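Zuvholm Table Clutter Set

README, version 13

Summary

This set is a collection of pictures of ordinary small things on tables: drink bottles, mugs, cups, wooden sticks, and other items which stay on a table after people have finished with it. It was prepared by Lindiwe Tshabalala and Vasanthi Fakir in Skesitthorpe. We wanted material about tables in the middle of tidying, before the things are sorted and put away.

Contents

The set has 464 pictures from 60 tables. For each table there is one text file with the names of the things. The names are simple English words. A synonym list is in the file names.txt, because the two of us did not always choose the same word for the same thing (mug and cup gave us the most trouble).

How the tables were prepared

We did not arrange the things to look nice. A mug can be standing or lying on its side, and both are correct. We also did not wash anything before the pictures, so marks inside mugs should be expected. Please do not use the set to study if dishes are clean, as we made no labels for this.

Naming rules

Bottle: any container with a narrow neck and a screw cap. The color of the cap is written first, then the color of the drink if the body is clear. We do not guess the flavor.

Mug: has a handle. If the handle is hidden, the name is "cup or container".

Sticks: a pile of thin wood is one item, also when the pieces are tangled. Shavings in the same pile belong to it. A long rod which comes out of the pile gets its own name, "dowel".

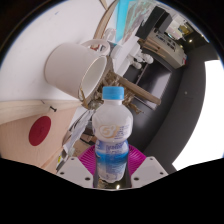 Items hidden behind other items are named only if both of us agreed on them. When we did not agree, the line in the text file ends with a question mark. There are 130 such lines, and we decided to keep them. If you prefer only the certain names, remove these lines before you start.

Text on labels was not copied. Some of it is too small to read, and a wrong brand name is worse than no brand name. A general note such as "blue label" is allowed.

Known problems

Tables from the Bima group have more bottles than the others. The Pathirana group has almost no wood. In the first versions, "dowel" was sometimes written as "stick", and a few of these mistakes may still be there.

Corrections

Please send the table number and the line you want to change. Vasanthi checks the corrections on Saturday. Changes to the naming rules are discussed with Lindiwe first, so they take longer. The next version is planned for May.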